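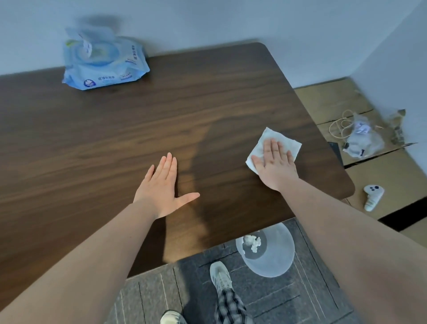 Wiping the table by hand, pack of wipes at the far left.

Monday 12 February 2024, Clandholm test room. Short thread on the wiping fault, as a few people asked.

The arm was meant to wipe a tabletop end to end. On run 26 it kept pushing down after the cloth had slipped out of the grip. Bare metal on wood for 2 passes.

Force limit was set to 90 newtons. Far too high for a table. That number came over from the Farkurley sanding job and I never changed it. My mistake.

The stop button worked. I was slow to hit it because I was watching the log and had my back to the arm.

No one hurt. One long scratch on the Farkurley test table, which is now out of use.

The Guvcombe controller did log the slip – grip width went to zero – but nothing was set up to act on it. Now it is. Zero width stops the arm.

Wiping by hand until the new limit is checked. Folded tissue, palm flat, right out to the edge.

Next arm run is later in February, with a second person on the button.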